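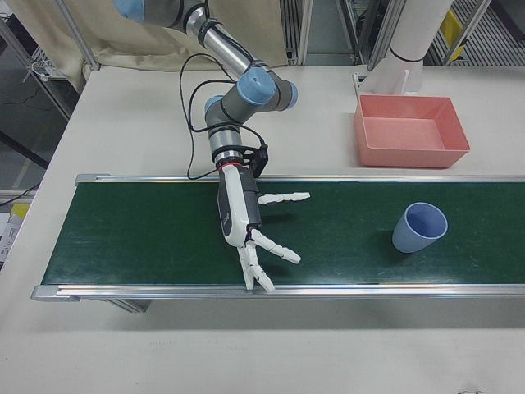 输送带

输送带，又称运输带、传送带，是带式输送机上承载并移动物料的环形带状部件。日常口语中，“传送带”既可以指那条带子，也可以指带子连同机架、滚筒、电机在内的整台设备，维修工与采购员因此常在电话里各说各的，直到报价单寄来才发现差了一个数量级。本条目以带体为主，兼及与之有关的部件。

名称

行业文件多用“输送带”，机场旅客多用“转盘”，超市顾客一般不称呼它。煤矿通称“皮带”，尽管其中早已没有皮。早期的带子确有以皮革制成者，也有帆布的，用于粮食、面粉和邮袋一类轻货，下面垫木板，由人力或蒸汽机带动。皮革遇潮伸长，帆布遇潮缩短，操作者对天气的关心由此超过了一般农民。橡胶覆盖层普及以后，这种关心逐渐转移到了接头上。

结构

典型的输送带由上覆盖层、骨架层和下覆盖层组成。骨架层承受拉力，可用棉、聚酯、尼龙织物或钢丝绳；上覆盖层接触物料，通常较厚；下覆盖层接触滚筒和托辊，通常较薄，也通常较晚被人想起来检查。

轻型输送带多以聚氯乙烯或聚氨酯为面层，见于食品、包装、印刷和物流行业。颜色没有统一的含义。绿色和白色较为常见，食品厂有时选用蓝色，理由是天然的蓝色食物很少，碎屑掉进面团里容易看见。至于蓝莓制品厂如何处理此事，各家做法不一。

表面花纹用于增加摩擦或便于脱料，有光面、钻石纹、草纹等。倾角较大时须加横隔板，否则土豆会按自己的意愿返回起点。

跑偏

跑偏指带子在运行中偏离中心线，是输送带最常见的故障，也是最能引起同事之间争论的故障。成因包括滚筒不平行、接头不正、落料偏向一侧、机架变形以及滚筒粘料。一般规律是，带子先接触托辊的哪一侧，便往哪一侧偏；在滚筒上，则往往偏向较松的一侧。这两句话在教材中通常相隔数页，初学者多半只记住其中一句。

常用的对策是将滚筒车成中间略粗、两端略细的鼓形，使平带趋于居中。此法在传动平带上沿用已久，道理乍看与直觉相反，许多人因此在旁边另装一对挡轮，以求心安。挡轮会磨损带边，磨损后的带边更难走直，于是再装一对。

调偏时，每次只应拧动少许，并让带子走过若干整圈再作判断。奥斯托多夫（Ostodov）一家制砖厂的检修簿记载，某年六月的一个夜班先后调整同一台尾部滚筒九次，末尾一行写着：“已恢复至原位。”

接头

带子出厂时是一条直线，用起来却必须成环，输送带行业相当一部分收入来自这一矛盾。接头方式主要有三种：

机械接头，以金属扣或塑料扣连接，安装快，可拆卸，强度低于带体，经过清扫器时会发出有节奏的响声。值班人员通常能在睡眠中分辨这种响声是否正常。

冷粘接头，以胶粘剂在常温下粘合，对清洁和湿度要求严格，现场往往两样都没有。

热接头，橡胶带称热硫化，塑料带称热熔，常见的是指形接头，即两端切成锯齿互相嵌合后加热加压。强度最高，耗时也最长。

接头应写明日期和操作者姓名，以利追溯。弗卢萨克（Flusach）谷仓的输送线全长768米，检修簿上同一个签名出现在多数接头旁边，签名者阿斯格·布里姆（Asger Briem）退休后，新任班长花了一个冬天才弄明白他所用的缩写，其中“S.N.”的意思是“下次再说”。

张紧

带子过松则打滑，过紧则损伤轴承和骨架层。短线多用螺杆张紧，长线多用重锤张紧。重锤的好处是拉力大致恒定，且不需要人记得它。规程要求重锤下方设围栏，实际工厂里，围栏以内常常成为存放扫帚的地方，所以围栏上又要挂一块禁止存放扫帚的牌子。

清扫

黏性物料会附着在回程带面上，沿途掉落，在机架下形成小丘。头部刮板能去除大部分附着物，剩下的交给第二道刮板，再剩下的交给铲子。克尔斯滕·哈夫斯泰因（Kirsten Hafstein）在其手册《带下之物》中主张，应把每班铲起的散料称重，列入产量报表的负数一栏。比斯高（Bisgaard）糖厂照此试行，第一份报表上的数字是111公斤，第二份是50公斤，第三份没有填写。手册再版时引用了前两份。

选型

选型时须考虑物料的粒度、温度、含油量、堆积密度，输送距离与倾角，以及最小滚筒直径。最后一项最常被忽略：厚带绕小滚筒，每转一圈都在受一次弯折，寿命相应缩短。普罗尔金（Prorkine）选型表在轻型带用户中流传较广，表末有一格供填写“其他特殊工况”，据说回收的表格中以“无”字最多，投诉信中则以这一格本应写明的内容最多。

安全

滚筒与带子的夹入点是主要危险部位，应加防护罩；沿线应设拉绳急停开关，检修前须断电、上锁并挂牌。不得跨越、乘坐或钻过运行中的输送带。衣袖、长发和工牌挂绳均有被卷入的可能，其中工牌挂绳往往由安全部门统一发放，现多改为受力自动脱开的式样。

行李提取

机场行李转盘多由新月形板片拼接而成，严格说来属于板式输送机，不用整条带体，在此列出仅因读者常来本条目查找。转盘的方向由布置和出口位置决定，与行李出现的先后没有关系。

参见

托辊　滚筒　硫化　斗式提升机　自动扶梯　扫帚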